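Hestbridge Automation Office
6 Mar 2019

1/ The Office has completed its equipment plan for the coming budget year. This thread sets out what we intend to buy, what we will put off, and how suppliers may respond.

2/ The largest request is for handheld grippers. Teams working on container handling currently share 2 pairs. The plan raises this to 5 pairs, with spare fingertips ordered at the same time and charged to the same line.

3/ Quotes were received from Stodadico and Filtar. Both met the technical terms. They differ on repair times and on the price of replacement parts, and we have asked each firm to restate those figures in writing.

4/ A fixed robot arm will not be bought this year. Emanuel Iordache's review found that floor work and power supply would have to be paid for first. The matter returns to the budget meeting in July.

5/ Cables, mounts and storage bins have often been left out of past requests. They now have their own line, with a limit of 200 per station. Spending above that limit needs approval from Laurențiu Ardeleanu.

6/ Training is budgeted at 26 hours for each new operator. Hours may not be moved to hardware without a written request.

7/ Suppliers who wish to comment on the draft terms should write to the purchasing desk and quote the name Avotiņš, under which the file is kept. Gripper work with a clear plastic container at the round table:
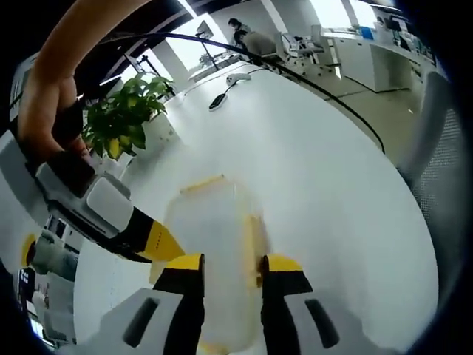
Photo: Hestbridge Automation Office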